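Stripping an Office Tower for Parts
Posted in Workshop Guides by Damir Pavlović

These steps cover an ordinary office tower with a slide-off side panel. You need a Phillips screwdriver, a small tray for screws and a few bags with labels.

1. Shut the computer down, unplug the power cord and everything else on the back, then hold the power button in for 8 seconds.

2. Lay the tower on its side with the removable panel up. Take the panel off and put it under the bench.

3. Touch bare metal on the chassis before you reach in. Do it again whenever you come back to the bench.

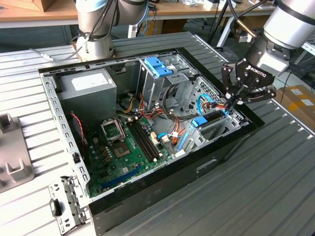 4. Remove the memory first. Push the latches at the ends of each slot outward and lift the stick straight up. Bag it right away.

5. If you are keeping the processor, take off the heatsink, release the lever and raise the metal frame. Lift the chip by its edges and don't touch the contacts in the socket. If you have the plastic socket cover, put it back on.

6. Unplug the data cables. Pull on the connector, never on the cable. Some have a metal clip you have to squeeze. Coil the good ones and throw out any with a cracked end.

7. Release the drives. On many office cases the plastic parts in bright colors are the ones meant to be moved by hand, so try those before looking for screws.
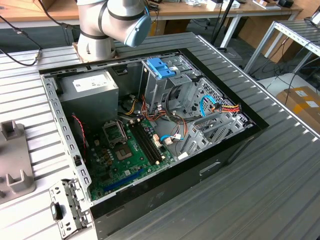 8. Unplug the power leads from the board and work back toward the power supply. The wide main connector is stiff. Press its clip and rock it gently.

9. Undo the screws on the back of the case and lift the power supply out. Do not open it, even if it has been unplugged for weeks.

10. Write the model number on each bag. Drives go in the Flistorar bin on shelf 2, memory in the drawer below.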